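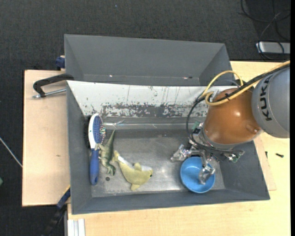 Leonie Ackermann
Contributing writer, paper and craft

The Lantern Procedure

The instructions for the Davholm lantern ran to 42 steps, and Volker Seidel had read all of them twice before he let the children into the room.

He had laid out the materials on Saturday night. Each place at the table had one sheet of tracing paper, one sheet of black card, a pencil, a glue stick and a ruler marked in millimeters. The scissors were in a jar at his own end. The battery candles were in the drawer, tested, with the switches off.

Jannik was nine and sat on the left. Roos Vandenberghe, from the flat downstairs, was seven and sat on the right. Her mother had sent her up with a bag of dried orange slices and a note giving the time she was to be returned.

"Step one," Volker said. "Fold the card in half along the long edge. Press the fold with the back of the ruler."

Jannik folded his card. The edges met to within a millimeter. Roos folded hers along the short edge and pressed it with her elbow.

"The long edge," Volker said.

"It's long now," said Roos.

He gave her a second sheet. The kit had come with eight, and the tolerance for error had been part of his planning.

The kit itself was old. His sister had bought it in Sirkitz the year Jannik was born, and it had stayed in its sleeve on top of the wardrobe until she moved to the coast for work and the boy came to stay with his uncle until July. The cover showed a six-sided lantern with a fir tree cut into each panel. On the back was a printed list of parts and, in his sister's handwriting, the words do this one with J.

Steps two through nine concerned the template. The fir tree was to be traced onto the folded card so that half of the trunk lay on the fold. Volker demonstrated. He held the pencil upright and moved it at an even rate. Jannik watched the point of the pencil and then did the same. He had not spoken since breakfast, when he had asked whether there was any more milk.

"Mine's going to be a horse," said Roos.

"The template is a tree."

"I'm not using the template."

Volker consulted the instructions. They did not address this. He considered the geometry: a figure cut on a fold would open into two halves joined along the center line, so that a horse drawn in profile would become either two horses or one horse with a head at each end, depending on which side faced the crease.

He explained it to her. She listened with her chin on the table.

"Two heads," she said.

"That would be the result if the tail were on the outside and you – no. If the tail were on the fold."

"Then I'll put the tail on the fold."

Jannik laughed. It was short and came out through his nose, and he bent over his card again directly afterward. Volker noted that the pencil had slipped and that the left side of the fir tree now had a branch the template did not provide for. He reached for the eraser. Jannik moved his arm a few inches and covered the branch with his sleeve.

Volker put the eraser down.

Cutting began at step ten. He handed out the scissors by the blades. For curved lines the instructions advised turning the card and keeping the scissors still, and he said this once to each of them. The black card was 30 years out of fashion, heavy and slightly furred, and it left a gray dust on the fingers. Roos cut with her tongue between her teeth. Her horse lost an ear, and then, for balance, the other one.

At step 17 the tracing paper was glued behind the openings. The glue stick had dried at the top to a depth of four millimeters. Volker removed this portion with a table knife and set it on a saucer.

"Mama glues hers with flour," Jannik said.

"With flour?"

"And water. In the pan. You have to stir it the whole time." He lined up the corner of his paper. "It smells bad but it doesn't come off."

Volker looked at the list of parts. He looked at the glue stick. It was a quarter past three, and the remaining steps, at the present rate, would take until six.

"What is the ratio?" he asked.

Jannik did not know the ratio. He knew that you put the flour in first, and that it was ready when the spoon stood up a little and then fell over. He stood on the kitchen stool and showed them. Roos held the box of flour. Volker stirred, at an even rate, and was told to go faster.

They did not reach step 42. Roos was returned to the ground floor 20 minutes after the time on the note, with paste in her hair and a two-headed horse drying on a dinner plate. The lantern on the windowsill had four sides where it should have had six, and leaned to the left.

Jannik switched on the candle. The fir tree showed on the glass with its extra branch.

"Can we send her a picture of it?" he said.

Volker wiped his hands and went to find the phone.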